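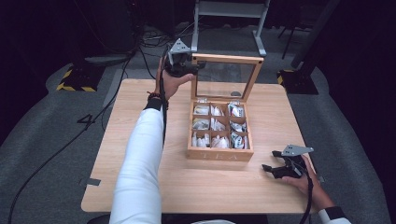

The tea box, lid up.

May 25, 2021
By Khanyisile Mahlangu

I finally made it to the Greminus book fair in Risidholm, and I'm still smiling! I've been hearing about this one since my first mystery came out, mostly from Refilwe Swanepoel, who writes those lovely small-town romances and has been after me to come along for years. We drove up together, 221 miles, talking plots the whole way (and missing our exit, but that's another story).

The fair fills the old Flerneck printing works, and before the doors opened the authors got a tour of the bindery. Gerasimos Nikolaidis showed us how the covers are glued and trimmed, and he let me feed a stack of pages into the cutter myself, which made me far more nervous than any chapter I've ever written. He told us the last job through had been a 374-page thriller, and I confess I tried very hard to peek at the ending.

After lunch I sat on the suspense panel with Nandi Khumalo and Sipho Mtshali. We got onto the question of how soon a reader should meet the villain, and Sipho said page one while Nandi said never, and I'm afraid I changed my mind twice while holding the microphone. The Du Plessis bookstall had sold out of my second book by 5, so if you went home without a copy, write to me and I'll mail you a signed bookplate. I'm hoping to go back next March with the new one.

Last updated May 2021
Contact Khanyisile | © Khanyisile Mahlangu | Back to top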